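Nous utilisons des cookies pour mesurer l'audience de ce site. Accepter | Refuser | Paramétrer

Umine : objets électriques de bureau sur table
Par Doina Stan, samedi 12 novembre

# Umine, fiche de données

## Contenu

Le jeu réunit 1000 vues d'accessoires électriques posés sur des plans de travail : multiprises, fiches, adaptateurs, rallonges. Les objets sont répartis en 16 classes. Les prises de vue ont eu lieu à Kernonberg, dans les locaux de Weidemann. Aucun objet n'a été acheté pour l'occasion.

## Organisation des fichiers

- `vues/` : images, une par fichier
- `notes/` : annotations en texte, même nom de base que la vue
- `classes.txt` : liste des 16 classes, une par ligne
- `exclus.txt` : vues retirées depuis la version de mai

## Annotation

Chaque vue porte la classe de l'objet principal, son orientation par pas de 10 degrés et l'état d'occupation des prises. L'orientation est celle du grand axe du boîtier. Torben Schmieder a relu toutes les étiquettes de la classe `multiprise`. En cas de désaccord, la seconde lecture est conservée.

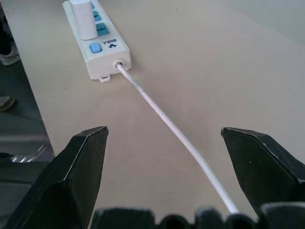
La classe `multiprise` regroupe les blocs à plusieurs prises alignées, avec ou sans interrupteur. Une prise partiellement visible est annotée `partielle`, jamais `libre` par défaut. La couleur du boîtier et celle des prises occupent deux champs distincts : pour le modèle BULL, boîtier blanc et faces de prise bleu-vert. L'interrupteur à bascule bleu clair, en bout de bloc, reçoit sa propre étiquette. La fiche cylindrique blanche enfichée sur le dessus est notée `fiche`, et les prises qu'elle masque en partie sont marquées `occulte`.

## Limites connues

- Les câbles ne sont pas segmentés.
- 5 vues de la classe `adaptateur` n'ont pas d'orientation.
- Les marques sont transcrites en capitales, sans les emblèmes.

## Contact

Corrections à adresser à Omix, à l'attention de Doina Stan, avec le nom du fichier concerné.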